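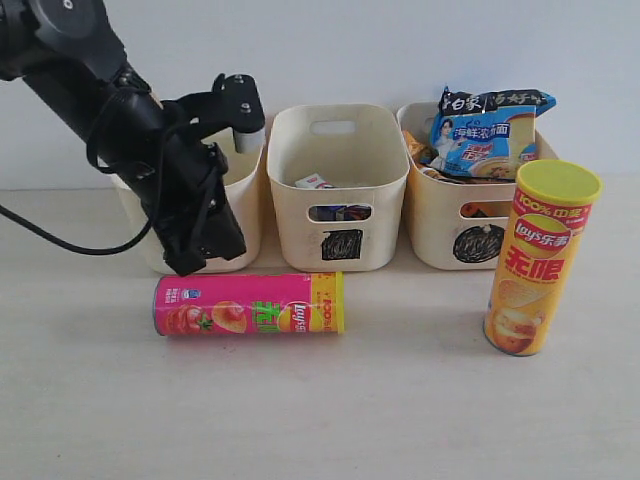
Raíssa Sales

So the Drustura rate bill is finally out of the drafting office, and I got my hands on a copy Monday afternoon. If you pay a power bill anywhere in Grulside, you'll want to know what's in it.

The short version: the bill would let you pick who sells you your electricity. Right now it's Parner or it's candles. Parner would keep the poles, wires and meters, and it would still send out the crews when a line comes down. The selling part would open up to any company that gets a license from the state energy office. Aerts has already said it plans to apply, and I hear others are looking at the numbers.

The part my neighbors keep asking me about is the fixed charge (I get it, I stare at that line on my own bill every month!). The draft caps it at 10 dollars a month for homes. It doesn't say what happens to the cap after the first 2 years, and I read that section three times looking for it.

There's also a piece on late payments. A seller would have to send two written notices before asking for a shutoff, and no home could be cut off during a declared cold spell. I was glad to see that one survive, as it was missing from the version that went around in the spring.

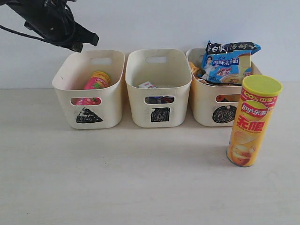

I called Edivaldo Seixas, who runs the ratepayer office in Grulside, and he was in a pretty good mood about it. He likes the notice rule a lot. He's less happy with the licensing section, which lets a new seller start signing people up before it has posted its full deposit. "If one of these outfits folds in January, I want the money already sitting in the bank," he told me. He's asking for a fix before the bill goes any further.

His office has taken in 2,039 written comments so far, and 85 percent of them bring up the fixed charge. So it isn't just my street!

The bill now goes to the finance and legal departments for review, and then the cabinet has to sign off before lawmakers see it. The governor's people say they want it on the floor in October. Comments are still open, and you can mail yours or drop it off at the ratepayer office until 5 p.m. on any workday. I sent mine in already, mostly about that missing line on the cap.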